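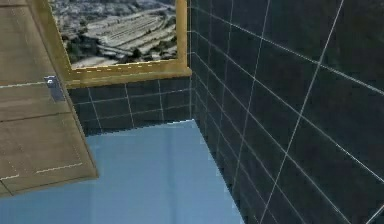

*Corner with wooden cabinet and dark tiled wall*

# How to follow a bill through the statehouse and have your say on it

Most of us learned how a bill becomes a law in about the fifth grade, and most of us remember a drawing with arrows on it. The drawing was fine as far as it went. What it left out was everything you'd want to know as a grown person with a job and a bill you care about: where to look, when to call, who picks up, and how to avoid driving to the capitol on the wrong morning. I did that last one twice (the second time in sleet), so please let me save you the gas.

I've been going to hearings for a good while now, first about the bus line here in Pulia and then about whatever else caught my attention, and these are the steps I walk friends through when they ask. Every state does things a bit differently, so keep your own legislature's website open while you read.

## 1. Get the bill number, and the right one

News stories are terrible about this. They'll say "the school lunch bill" and there may be four of them. Go to your legislature's website, find the bill search, and put in a plain keyword or the sponsor's last name. Write down the number with its letters (HB for a House bill and SB for a Senate bill in most places) and the year of the session. Numbers start over with each new session, and an old HB 115 about fishing licenses will happily turn up when you were after the new one about rent deposits.

Check for a companion while you're there. Quite often the same text is filed in both chambers under two numbers, and only one of them moves. Follow both until you know which.

## 2. Read the thing, but read it in the right order

Don't start on page one! Look first for the summary or "digest," which legislative staff write in fairly normal English. After that, find the fiscal note, where they estimate what the bill would cost. Only then go on to the text itself.

In the text, underlined words are usually being added and words with a line through them are usually being taken out. Anything plain is already law and is just sitting there so you can see where the new piece fits. My neighbor Mererid Vaughan spent an entire evening furious over a paragraph that had been on the books for decades, and I only mention it because I've done the same and she said I could.

Look at the version date too. Bills get amended, and sometimes the whole inside is swapped out and the number kept. You'll hear that called a substitute, or a strike-all.

## 3. Find out which committee has it

Nearly everything that happens to a bill happens in committee, including most of the quiet endings. The bill's page will have a history or "actions" section, and the newest line will tell you where it's been sent. Click through to the committee and note down:

- the chair's name and office phone
- the committee clerk or secretary, and an email for them
- the usual meeting time and room
- the deadline for signing up to speak

The clerk is the person you want to be on good terms with. Clerks know whether a hearing is likely next week or likely never, and in my experience they're patient with polite questions from people who have the bill number ready.

## 4. Sign up for alerts, then check anyway

Many legislatures will email you when a bill moves. Turn that on. Then look at the calendar yourself the night before and again over breakfast, as hearings get moved on very little notice and the alert can land after the meeting has started. I keep a sheet of paper on the refrigerator with the number, the committee and the last action on it. Selim Tokgöz, who goes to far more of these than I do, keeps a spreadsheet with colors. Both work.

## 5. Write your testimony

You'll generally have two or three minutes, and some chairs cut that down once the line gets long. A page, double-spaced, is plenty. I use the same skeleton every time:

1. Your name, the town you live in, and the bill number.
2. Whether you support or oppose it — in the very first breath.
3. One thing that has happened to you, or that you've seen up close.
4. The change you're asking for, down to the section number if you can manage it.
5. Thank you, and stop.

Number three is the one people skip, and it's the one members look up for. They've already been handed the statistics by someone with a binder. When our bus bill was heard, Sadao Nishimura told them he left the house at 5:40 in the morning to make a shift that started at eight, and two members asked him questions afterward. I had brought 27 pages. I don't believe any of them were turned.

Read it out loud with a timer, and then cut a little more.

## 6. On the day

Bring printed copies if the committee asks for them (the rules page will say how many), a photo ID, a sandwich, and something to read. Get there early enough to find the sign-in table, and mark the card "for," "against," or "neutral" even if you've decided not to speak. Those cards are usually part of the record.

You may sit a long time. There were some 100 people signed up the last time I went, and I was called well into the afternoon. When it's your turn, the usual form is "Chair and members of the committee," and then straight in. If somebody asks a question you can't answer, say you'll send it along, and do send it.

If you can't get there in person, look for remote testimony or a written comment form. Written comments may close a day earlier than the sign-up does, so check.

## 7. Afterward

Send a short note to each member who asked you something. Three sentences will do. Then watch for the committee vote, which may come the same day or weeks later, and look up how your own representative voted once it reaches the floor. If the bill passes one chamber, it goes across to the other, and you go back to step three with a new committee and a new clerk to say hello to.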